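4. What changed for the people at the bench

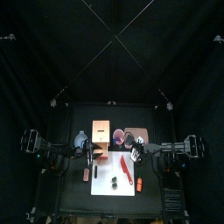

I should say up front that I came to this part of the study as the person least qualified to judge a motor controller. My job was to sit with the packing staff at Grulteck's Virnden site, drink a lot of their coffee, and find out what a working day felt like once part of the sorting had been handed to a pair of arms. The technical results are in Section 3 and I'm not going to repeat them. What follows is mostly talk, notes and a few numbers.

Virnden puts together mixed household and office sets. One order might be kitchen things, the next one pens and erasers, and plenty of orders are both. Before the Cloka cell went in, a packer took a tray, checked it against a slip, fixed whatever was wrong and sent it down the line. We collected 796 trays' worth of notes over the study, and 402 of those were from trays that went through the cell first. The rest were done entirely by hand, the old way, by the same people.

4.1 The items themselves

Going in, I figured the big stuff would be the hard stuff. The packers set me straight on my first morning. A cutting board is easy, they told me, you can see it from across the room. What eats up your time is a marker that has rolled against something, or a cup sitting half in front of a strainer. So when we picked objects for the trials we let them choose, and they chose mean (I say this with affection).

Figure 4 shows one of the layouts we used: two arms working over a black tabletop, with a red plastic knife lying diagonally on the white cutting board and a wooden box at the back with its drawer partly open. The drawer was a packer's suggestion. Drawers slide open in transit all the time, and she wanted to know whether she would be the one closing them for the rest of her life.

Figure 4. Two-arm cell with a mixed kitchen and office layout. The left gripper is near the box drawer; the right gripper is in front of the pink cutting board, with a small striped object at its fingers.

4.2 From doing to watching

The biggest change people talked about was attention. Packing by hand is tiring, but your mind can go where it likes. Watching a cell is easier on the shoulders and a lot harder on the head. Of the 11 packers I interviewed, 10 brought this up before I asked. Several said they went home less sore and more irritable. One described it as babysitting, then took it back, then said no, babysitting was right.

There was also a thing with pace that I hadn't expected at all. A packer speeds up before lunch and slows down after it, and everyone downstream knows that and plans around it. The cell keeps its own rhythm all day long, and for the first few weeks the people at the next bench kept getting trays at moments that felt wrong to them. They got used to it, mostly. Two of them asked to move and were moved.

4.3 Who gets to stop it

Sieglinde Sauerland runs the early shift, and she and I spent longer on this question than on anything else. At the start, only the shift lead could pause the cell. Packers who spotted a problem had to go find her, which on a busy morning meant walking the length of the hall. She hated this as much as they did.

"I was being fetched like a dog," she told me, and asked me to put that in the paper.

The rule was changed in September 2019 so that anyone at the bench could pause it and restart it. The number of pauses went up, as you'd guess, and management worried about that for a while. But the mood in the interviews changed so clearly that I could have sorted my notes into before and after without looking at the dates. People started saying "we" about the cell. They'd say "we had trouble with the cups today" - and that included the arms.

4.4 New skills, and who noticed them

By October the packers had built up a whole stock of know-how that wasn't in the Dreßler training binder. They knew which items to set apart when loading a layout and which pairs would end up tangled. Some of them had even started laying out trays differently for the all-hand orders. When I asked if any of this had been written down, I got blank looks. It hadn't come up in anyone's review either, and the job title and the pay grade were the same as before the cell arrived.

I think that's a real gap, and I raised it with the site. They've agreed to let the packers rewrite the loading section of the binder on paid time. Whether the pay grade moves is still being argued over as I write this, and Sieglinde has promised to email me when it's settled.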